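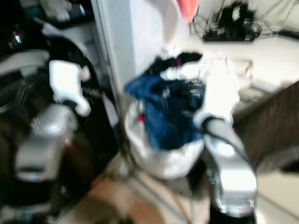
*Fig. 1 — two arms, white bag with a blue garment and a black one in it.*

## Unit 8 notes — launch pricing for consoles

Reading: Dinel case, all of it. Skip the appendix.

**Why price low at launch**

- installed base first, margin later. Studios wont port to a box with no owners
- hardware loss paid back thru game sales (attach rate = games sold ÷ consoles sold)
- early buyers pay full price anyway, so a launch discount is mostly wasted money

Dinel: console at $392, sold below cost. Break even at 8 games per owner. Year one they got nowhere near it — see table in the case.

**Bundles**

Mekenen put one game in the box, kept the sticker price. Looks like a discount, costs them much less than one. Careful: a bundled game does NOT count toward attach rate in our problem sets. Half the class got this wrong on the last one.

**Store side**

Retailer margin on consoles is thin. Fernandes (the chain in the case) makes its money on controllers, cables, warranties. So when stock is short they push the big bundle and the bare console sits in back. Shortage — real or planned? Read both sides, pick one, defend it.

**Price cuts**

Parnard cut in month 11. Sales jumped, then early owners complained, then credit vouchers. Work out the voucher cost per owner and add it to the cut. Most people forgett this step.

**For September section**

- problems 1 to 12, skip 7
- one page on Parnard: cut too late or too early?
- bring a calculator, no phones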